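Should I read anything into a CFO leaving two weeks before earnings?

Posted in Stocks & Company News

I own 310 shares of Wovovance, the home storage chain. Bought most of it when they closed the Grerkcombe deal and everyone was saying it would double the store count. It has gone nowhere since, but I was fine waiting.

Now the CFO is out. The press release says she is leaving "to pursue another opportunity" and that the decision "is not the result of any disagreement with the company on any matter relating to its operations, policies or practices." The CEO is covering her job until they find somebody. They report the quarter in two weeks and the release says nothing at all about guidance, one way or the other. In March they hired a new chief merchant and that release did repeat the full year outlook.

My brother-in-law says sell everything before the report. The stock only dropped a little on the news, so maybe the market doesn't care. Is the "no disagreement" line worth anything? And does it matter that the outlook wasn't repeated? I'm not a trader, I'd just like to know what people who have been through this look at.

Drawerfull

3 replies, sorted by oldest

mapleledger

Sell. They always know something. I had Gashaw when their finance guy "retired" at 51 and it was cut in half by the summer. Two weeks before earnings is never a coincidence. Your brother-in-law is right.

Comment from Drawerfull: Did Gashaw say they were looking for a replacement, or did they have one ready?

Comment from mapleledger: don't remember, doesn't matter

Csaba Hegyi

I don't buy "they always know something," and I don't buy the press release either.

Take the "no disagreement" sentence first. Lawyers put it in nearly every one of these. I would notice if it were missing, but having it there tells you close to nothing. A person can agree with every policy in the building and still leave over pay, or a boss she can't stand, or a forecast she doesn't want to be the one to explain.

"Another opportunity" is something you can check. If she has a real job lined up, the new employer will usually announce it, sometimes the same day. Search her name. If a bigger company has named her CFO with a start date, I'd relax a good deal. If a month goes by and there's nothing, I'd relax less.

Then get the actual filing instead of the release. For a US-listed company it's an 8-K, and the part you want is Item 5.02. Look for the date she gave notice, the date she leaves, whether she gets severance, and whether there's a consulting agreement. People who quit for a better job don't normally collect severance. If the filing says she's being paid as though she were let go without cause, then you know more than the release told you.

On the outlook, you're right to notice, but be careful. Plenty of companies won't touch guidance that close to a report. You have one earlier release that did repeat it, and one is not much of a pattern. Go back through the older executive changes and see what they did each time.

What bothers me more is the CEO doing both jobs. That suggests either she left fast or they didn't plan. Neither is great while they're still digesting a purchase. Who is signing off on the Grerkcombe accounting? I'd read the controls section of the last 10-Q before I listened to anybody's brother-in-law, or to me.

As for the small drop, the market shrugging means the market hasn't decided. I wouldn't take comfort in it.

14 people found this helpful

Comment from Drawerfull: Found the 8-K. No severance, and she gave notice ten days before they announced it. No new job that I can find yet.

Comment from Csaba Hegyi: No severance is better than the alternative. Ten days with no successor named sounds like it caught them off guard. I still wouldn't call it proof of anything.

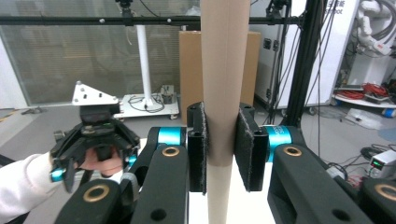
Tibor Borbély
Member, Stocks & Company News | 200 replies | Edited once

Mostly agree with Csaba, with one quarrel. He makes it sound as if enough reading will get you to an answer. I held Onda through three finance chiefs. I read every filing, and the one departure that looked clean on paper was the one followed by a restatement. The ugly one, with lawyers and a big payout, led to nothing.

So I'd ask a duller question. How much of your money is in this? If 310 shares is a small slice, sit through the report and listen to who answers the inventory questions on the call. If the CEO reads from a script and moves on, write that down. If it's a big slice, trim it to a size you can stand, and do that whatever you think of the CFO.

I'm also doubtful about the double-the-stores story you bought on. Did they say what the Grerkcombe stores earned on their own? If they never broke it out, that would trouble me long before any resignation did.

Comment from Drawerfull: They didn't break it out. It's a bigger slice than I'd like. Thinking about selling 200 and keeping the rest through the call.

Comment from mapleledger: so sell, like I said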